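Nollel Hand Comparison Set
README and data card

Prepared by: Rezaul Begum and Anas Boutros, Rangel Laboratory
Release date: May 27, 2018
Contact: through the laboratory's data office, quoting the name of the set

Summary

The Nollel Hand Comparison Set records trials in which two five-digit robotic hands were used on the same short list of table-top tasks. It was collected to help the laboratory choose a hand for its own bench work, and it is released so that other groups can check the results or use the recordings for their own purposes. The set contains 2539 trials. Of these, 1845 were marked as complete by the reviewers and the remainder were marked as incomplete or abandoned. Trials of all three kinds are included in the release.

The two hands are referred to throughout as Elow and Plarnano. These are the laboratory's working names and appear in every file name, log entry and table. The hands differ in the way the fingers are driven and in the way the wrist is fixed to the arm. Both were run from the same controller, with the same speed limits.

Contents of the release

The release is divided into one folder for each hand. Within a folder, each trial has its own numbered subfolder holding the following:

- a video file from the head camera
- a joint log, giving the commanded and measured position of each finger joint and of the wrist
- a motor current log for the hand
- a short text file with the task name, the operator's initials and the reviewer's mark

A table named trials.csv at the top level lists every trial in order of recording. The columns are trial number, hand, task, operator, start time, length in seconds, mark and remarks. The remarks column is free text and has been left as the operators wrote it, apart from the removal of personal names.

Tasks

There are 9 tasks in the list. They were chosen because they come up often in the laboratory's daily work, and no claim is made that they cover the full use of a hand.

1. Reach to a marked point and hold
2. Close on an upright object and lift
3. Close on a flat object and lift
4. Touch a fixed object from above with the palm down
5. Push an object along the table
6. Turn a round object between finger and thumb
7. Pass an object from one hand to the other
8. Press with a single finger
9. Release an object on to a marked area

Task 7 was carried out with a matching pair of hands. In all other tasks the second arm was left powered but was given no commands.

Recording set-up

All trials were carried out at a white table, with the arm reaching in over the edge. The camera is at head height and looks down over the front edge of the table, so that a good part of the floor is in view as well. Cables, spare parts and packaging were not cleared between sessions. Users who intend to train a vision model on the video should take this into account, as the lower half of the picture changes a good deal from one session to the next and may be learned as a cue.
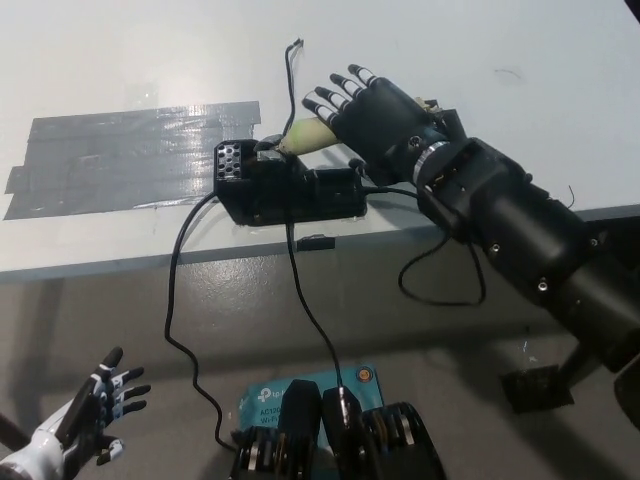

Figure 1. Head camera view. The hand is palm down above the black device on the table, with the second hand at lower left.

The table carries an area of grey duct tape, which reflects the light. In some recordings the reflection is strong enough to affect automatic exposure, and the fingers then appear darker than they should. The striped pattern of black segments and white joint bands is generally the easiest feature to follow by eye, and the laboratory's own tracking was built on it. Where the black parts of the hand pass over a black object, the outline is hard to separate and the joint log should be preferred to the video.

Loose cable is a further source of difficulty. It may hang in front of the table edge or stand up from the table near the hand, and a simple method based on colour will often join it to the fingers.

Method of comparison

Each operator worked with both hands. The order was changed from one operator to the next, so that neither hand had the benefit of being used last. Before a block of trials the hand was opened and closed fully and the joint log was checked against the stored zero position. If any joint was out of tolerance, the block did not begin until the joint had been set again.

Marks were given afterwards by two reviewers working separately from the video. Where they disagreed, the trial was viewed again by both together and a single mark was agreed. The first marks are kept in a separate table, reviews.csv, for users who wish to measure the level of agreement.

The meaning of the marks is as follows.

Complete: the task was carried out as written, without help from the operator's own hands.
Incomplete: the hand reached the object but the task was not carried out in full.
Abandoned: the trial was stopped by the operator or by the controller before the task could be judged.

Main observations

The Elow hand was the quicker to prepare and held its zero position better over a long session. Operators found its thumb slow to come across the palm, and this is visible in the logs for task 6. The Plarnano hand was preferred for tasks 4 and 8, where a light and steady touch was wanted. Its wrist joint needed tightening more often, and several remarks in trials.csv refer to a small amount of play at that point.

Neither hand performed well on task 3. Flat objects were frequently pushed along the table before the fingers could get beneath them. The laboratory regards this as a matter of fingertip shape and intends to look at it separately.

The motor current logs were useful in finding the moment of first contact, though not in judging how hard the hand was pressing. Users should not treat current as a measure of force. No force sensor was fitted to either hand.

Known faults in the data

The clock on the logging computer was replaced in January. Trials recorded before that change have start times taken from the older clock, which drifted, and the video and joint log may be out of step. A column named clock in trials.csv shows which of the two was in use. No correction has been applied.

In a number of trials the measured position of the little finger stays fixed while the finger can be seen to move. The fault was traced to a worn connector. These trials are identified in the remarks column by the word "connector" and should be left out of any study of joint tracking. They remain suitable for work on video alone.

Lighting was not controlled. The blinds were used on bright days, but no record was made of their position.

Suitable and unsuitable uses

The set is suitable for comparing methods of hand tracking, for work on finding contact from joint and current logs, and for teaching. It may also be of use in studies of camera placement, as the view is a fixed one and the hand is often partly hidden behind its own wrist.

It is not suitable for rating the two hands as products. The number of operators was small, the hands had already been in service, and the tasks were selected to suit one laboratory. It should not be used to support any statement about safety in the presence of people.

Privacy

Operators stood outside the view of the camera. Recordings in which a person came into view were removed before the trials were numbered. No sound was recorded.

Terms of use

The set may be copied and used for research and teaching, provided that the name of the set and of the laboratory is given. Changed versions should be clearly marked as such and should carry a different name. The laboratory gives no warranty as to the accuracy of the logs — the section on known faults should be read before any figures are published.

Maintenance

Corrections will be issued as replacement tables, and the video files will not be altered. Reports of errors should give the trial number and the file concerned. Anas Boutros is responsible for the tables and the review marks, and Rezaul Begum for the joint and current logs.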